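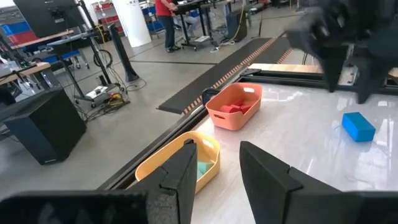
The last time I followed the old instructions I put the rear rack on back to front, rode 14 kilometres with it like that and wondered why my heels kept hitting the bags. Could you please say which way round it goes before you tell us to tighten anything?

A fair request, and one we have had in several forms, so this part of the guide has been rewritten from the beginning. The short answer is that the Kerano name on the rack faces backwards, away from the saddle, and the rest is set out below at a gentler pace than before.

Category: Guides > Cycle touring > Racks and bags

SECTION 4: FITTING THE KERANO REAR RACK AND HENDUS PANNIERS

Set aside a quiet evening for this if you can, and please don't leave it until the night before you go. The fitting itself is quick enough once you have done it, but the first time there is a fair amount of holding one thing still while you hunt for another, and it all goes better with a cup of tea nearby and no train to catch in the morning.

Fitting the rack

1. Stand the bicycle upright, either in a workstand or leaning against a wall with the front wheel turned in so that it can't roll away from you.

2. Find the two threaded holes just above the rear axle, one on each side. On a bicycle that has been painted or powder coated these are often clogged, so run a bolt in and out of each by hand before you go any further. If it binds, stop and clear the thread.

3. Offer up the rack with the Kerano name facing backwards. Put in the lower bolts and turn them by finger only. They should be loose enough at this stage for the rack to swing.

4. Fix the two upper stays to the holes below the saddle. The stays bend, within reason, and you will probably need to bend them. Do it a little at a time, off the bicycle, and keep both sides the same.

5. Look along the top of the rack from the side. It should be level or a whisker higher at the front.

6. Now tighten everything, lower bolts first and then the upper ones, going round twice.

Note: If you have the Undska frame with the disc brake, use the longer lower bolts and the spacers from the small paper bag. The spacers go between the frame and the rack, never under the bolt head.

Caution: The rack is rated for 35 kg. That includes the bags themselves, the tent strapped across the top, and the large piece of cheese you bought on the way out of town. It is not made for carrying a passenger of any age.

Hanging the bags

7. Slide the upper hooks along the rail on the back of each pannier until they sit either side of a rack strut, then nip up the screws. This stops the bag shuffling forwards every time you brake, a small annoyance that grows enormous by the third day.

8. Hang the bag and swing the lower hook round until it catches behind the rack leg.

9. Sit on the bicycle and pedal backwards, slowly, with the shoes you mean to ride in. Your heel should clear the bag all the way round. If it brushes, unhook everything, move the upper hooks forwards on their rail so that the bag sits further back, and try again.

10. Lift each bag by its handle without touching the release. The bicycle should come up with it. If the bag comes away by itself, the hook inserts are too large for the rail, and you want the 12 mm ones.

Packing

Heavy things go low and towards the front of each bag: stove, tools, tins, the spare inner tubes. Clothes can go anywhere. Try to have the two sides feel much the same when you lift them, and keep your waterproof somewhere you can reach it without emptying half your life on to the verge - we learned that one on the Asamoah pass in April, in sleet, with an audience of sheep.

Ride a few gentle miles fully loaded before the trip. The steering will feel slow and the back end a bit wayward, and you'll need to brake sooner than you are used to. Most people have stopped noticing by lunchtime.

Caution: Check all four rack bolts after the first day's riding and then once a week. On rough tracks, check them every evening. A dab of thread lock helps, though it doesn't let you off looking.

Looking after the rack

Rinse off road salt and mud with plain water. Wrap a turn of tape round the rails where the hooks sit, and replace it when it wears through, or every 2000 km, whichever you remember first. Small scratches in the coating do no harm. A crack near any weld means the rack has come to the end of its days, so please don't try to nurse it home with a full load.

Next: Section 5, Front racks and handlebar bags

Filed under: touring, luggage, workshop
14 comments | 35 shares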